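Ticket: Thumb lags behind fingers when grasping by teleoperation
Product: Skuron glove and hand bridge
Site: Janduvberg, cell 2
Opened by: Gion Steiner
Opened: Jan 19, 2020
Status: Closed, fix confirmed on site

Problem
During remote demonstrations of the pastry task, the thumb closes late. The four fingers follow the operator's glove normally. The thumb starts moving 400 ms after them, so the object gets pushed across the plate before it is pinched. Recorded episodes replay with the same delay. Arm motion is fine.

Steps to reproduce
Start the bridge, put on the glove, run the open-hand calibration.
Move the arm over the mat and hold with the hand open.
Close all fingers at normal speed.
Compare commanded and measured thumb angle in the log.

Already tried
Restarted the bridge. No change.
Swapped the glove for the spare. No change.
Ran the hand from the test panel without the glove. Thumb moves on time. This points to the bridge and away from the hand.

The start pose for the task is palm open, fingers spread, hand clear of the croissant and its plate. The grasp begins from there, and the delay is measured from the first change in finger command.

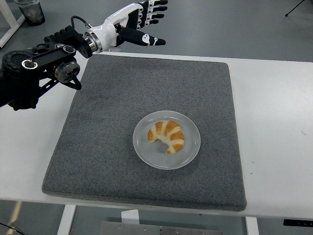

Can we keep the episodes recorded with the late thumb, or do they have to be thrown out?

Keep the raw files but leave them out of training. The commanded and measured thumb angles are both stored, but the operator was compensating for the delay by closing early, and a time shift on one channel will not remove that. Tag them "thumb_lag" so the loader skips them.

Reply from Nartey support
Please send the bridge config and one log with at least 4 grasps. Check the value of thumb_filter_window. It should match finger_filter_window.

Reply from Gion Steiner
Config and log attached. finger_filter_window is 4. thumb_filter_window is missing from the file.

Reply from Nartey support
With the key missing, the bridge falls back to an old default meant for the slower hand model. The key was dropped when the config was migrated. Add this line under the hand section and restart the bridge:
thumb_filter_window = 4
Then repeat the open-hand calibration. The old calibration file stores the filter state and must not be reused.

Reply from Gion Steiner
Line added, calibration repeated. Thumb and fingers now start in the same control cycle. Replay matches the live run. More than 3,000 recorded frames checked in the Skilness viewer, no offset found.

One remaining point: the bridge gave no warning about the missing key. Please log one at startup.

Reply from Nartey support
Warning added to the request list as a separate item. Closing this ticket. Reopen if the delay returns after a config migration.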